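I went to my first town council meeting in September, mostly out of curiosity, and I have missed exactly two since. I love it! I know how that sounds. My friends send me jokes about zoning. But if you spend your evenings arguing about national politics online (I did, for years), please try sitting in a folding chair while grown adults debate a culvert.

The big fight in Nistau right now is over the Turcotte lot, the gravel patch behind the old feed store. One side wants it sold, the other wants a park, and I came in sure I knew which of them were the conservatives. I was wrong about nearly 80 percent of the room. The loudest voice for the park was a man with a small-government sticker on his truck, and the best case for selling came from a woman who had knocked on doors for the other party. Online those two would have blocked each other. In the hallway they split a granola bar.

What gets me is how much power is just lying around at this level. The last council seat was decided by 23 votes. Only 311 people in my ward voted at all! You could meet that many people in a summer of Saturday mornings, and I'm half tempted to try. 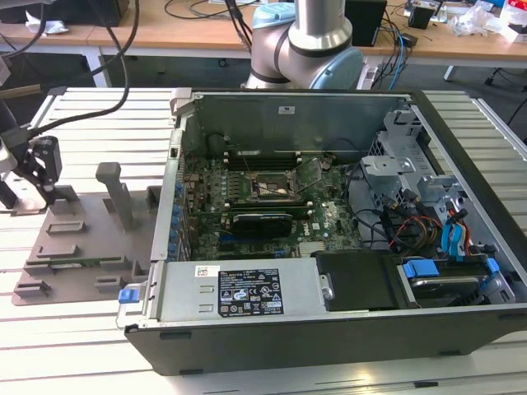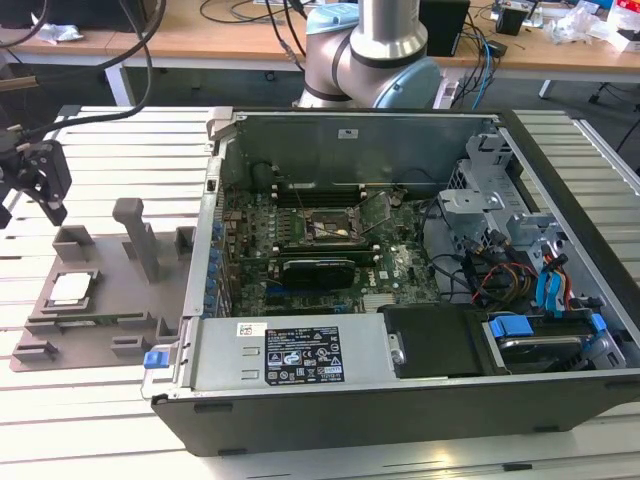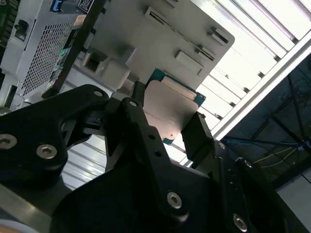
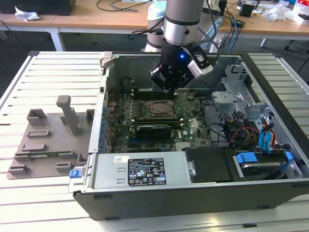 Next month the council takes up public records, and I've been looking forward to it for weeks. Right now, if you want the minutes from before the Prasport annexation, you fill out a paper form and wait. I'd like all of it scanned and searchable, and I plan to say so in my three minutes at the microphone. Putting records online gets talked about as if it were wizardry, when what runs it is a green board with a row of memory slots and a socket for a chip small enough to hold between two fingers. The hard part is getting four people to vote yes. If you live out toward Flaltico, your ward votes on this too, so come sit with us. Doors open at 6:30, and the seats by the radiator go first.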